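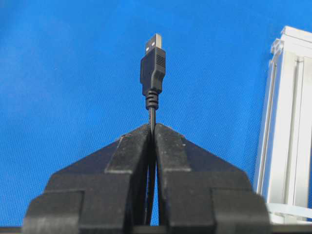

*By Teodor Amundsen | 30 August 2020*

Our parish in Trarklow has 400 families on its list, and for thirteen Sundays most of them have met the liturgy on a screen. I am thankful for it. My mother is eighty-eight and she could sing the responses in her kitchen. But I want to argue that we should stop the broadcast of the Communion part of the service, and I know that many friends will not agree with me.

A sermon can travel. When Deacon Amarachi Idahosa preached in May on the road to Emmaus, people listened in Mustitz and even in Quintela, where there is no church of ours at all. A reading can travel also, and a psalm. I would keep all of these online, even after every bench is full again.

Communion is a different matter. It is given into a hand or a mouth, by a person who knows your name. When I watched it from my sofa, I felt like a man who looks through the window of a restaurant. After some weeks I noticed something worse: I did not feel it anymore. I had my coffee beside me and I waited for the last hymn.

Deacon Idahosa told me that for the sick, to see the cup is already a comfort, and that I have no right to take it from them. This is the strongest answer I heard, and I thought about it for many days. I would answer with visits. We have 2 priests and eight trained lay ministers. In the old days they went to the houses on foot, in the snow, and the sick person was not watching anybody. He was receiving.

So let the camera be turned off after the Creed, and let us write down tonight the names of those who need somebody at the door. My mother's name can be the first one.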